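Boketti Clothing Exchange Moves to Rulen Hall in January

The clothing exchange in Boketti will open at a new address next month. From January, residents can bring and collect clothes at Rulen Hall, on the corner behind the old post office. The room on Kaneko Street, where the exchange has been held for several years, will close when the rental contract ends.

The rules stay almost the same. Each visitor may bring up to 30 pieces of clean clothing and may take home the same number. Children's clothes are not counted. Shoes are accepted only in pairs and tied together. The organizers ask people to wash everything at home before they come, and to fold it so that the size label can be found quickly. Plain T-shirts are always the first to go, especially in white and in adult sizes.
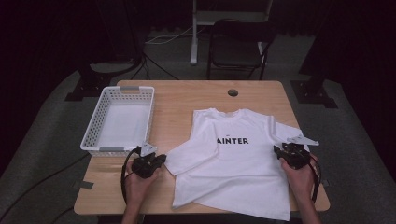
Do I need to bring something in order to take something?

Residents who have nothing to give can pay a small entry fee of 2 dollars and choose up to five pieces. The fee goes to the heating of the hall.

Rulen Hall is larger than the old room and has a ramp at the side entrance, which was the most frequent wish in the comment book last year. There is also space to sit down and a corner where parents can change small children. Parking is limited. Visitors who come by car are asked to use the lot at the Grurer supermarket, where they may stay for 2 hours without paying. The bus stops in front of the hall.

The exchange will be open every Thursday from four in the afternoon until eight in the evening. In the old place it closed at six, and many people who work in the next town could not arrive in time.

A new part of the program is the repair table. Visitors can learn there how to sew on a button, close an open seam or remove a light stain from cotton. Thread and needles are provided. For heavier work, such as a broken zipper in a winter coat, it is better to ask a tailor.

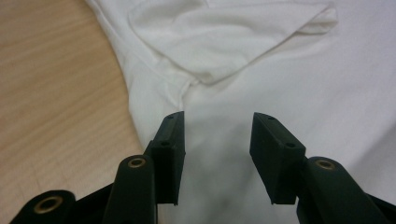

What is not accepted

Underwear, swimwear, pillows and work clothes with oil on them cannot be taken. Bed sheets and towels were refused in the past, but from January they will be accepted if they have no holes. Towels that are too thin for exchange will be offered to the animal shelter outside the town.

Clothes that remain after the evening are kept for the following week. After that they go to the textile collection of the district, which has agreed to send a van once a month.
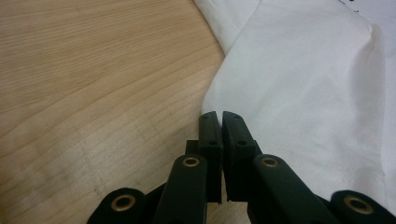

White cotton and other light fabrics should be washed separately before donation.

Registration is not necessary. Groups and schools that wish to bring more than 50 pieces at once should leave a message at the town office a week before their visit.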